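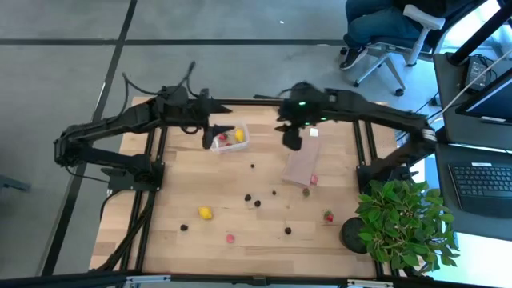 Table work with two arms: a clear container, a paper bag, strawberries and lemons.

About Tesport

Tesport tests robots that are supposed to do chores. We don't build them and we don't sell them. Companies that are thinking about buying one, or putting money into one, ask us whether the thing can do the job, and most of the time our answer is "not yet" with several pages attached.

The company was started by Zlatko Pavlović and Alina Cârstea, who had both spent years on the buying side of shop-floor automation and had both signed for equipment that ended up under a tarp. Alina still keeps the purchase order for hers in a desk drawer. The idea was to have someone in the room with no stake in the sale.

What we test

Small, dull jobs. Clearing a table. Putting food in a container and closing it. Packing a bag, sorting parts into bins, wiping down a bench. A ten-year-old does these while complaining about something else. For a machine they are hard, and we think the people selling the machines have been slow to say so.

A paper bag is a good case. It lies flat until you want it open, and then it folds where you didn't expect. A lemon rolls. A strawberry is light and an awkward shape to hold. Cloth is worse than any of them, and we have yet to write a laundry report that the client enjoyed reading. 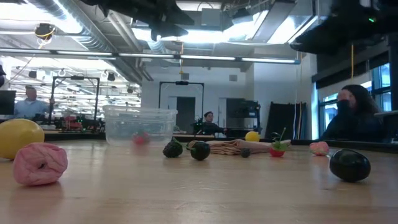
Toy produce, a container and a tan cloth laid out at table height.

How we score

A job counts as done when it is done without help. If a person reaches in to straighten the bag, that run is a failure, even if the rest of it looked lovely. We also ask who was driving. A good many of the robot videos going around show a machine steered by a human off to the side. There's nothing wrong with that as a way of teaching, but it tells you very little about what you would be getting on a Monday morning.

Our current chore list has 19 jobs on it. As of Wed 1 August we had finished 354 scored runs for the year, and in 195 of them the job was done without help. Some of our clients find that encouraging. We would point out that a dishwasher with the same record would go back to the store.

Who we are

Yhon Salazar runs the test floor and decides what goes on the table. Yeison Huaranga does the scoring and settles arguments about it. Duván Arango writes the reports and takes the phone calls that come after them. Zlatko and Alina handle clients, contracts and the occasional threat to take business elsewhere.

What we won't do

We won't take a share in a company whose machine we test, and we won't lend our name to a launch. We don't publish "best of" lists. Clients may quote a report in full or leave it alone.

We would like to be wrong about some of this. Picking up single objects has gotten better since we opened, and we have rewritten two of our tests to make them harder. Folding has not moved much. If you have a machine you believe can fold a towel, the test floor takes bookings by the week, and you're welcome to bring your own towel.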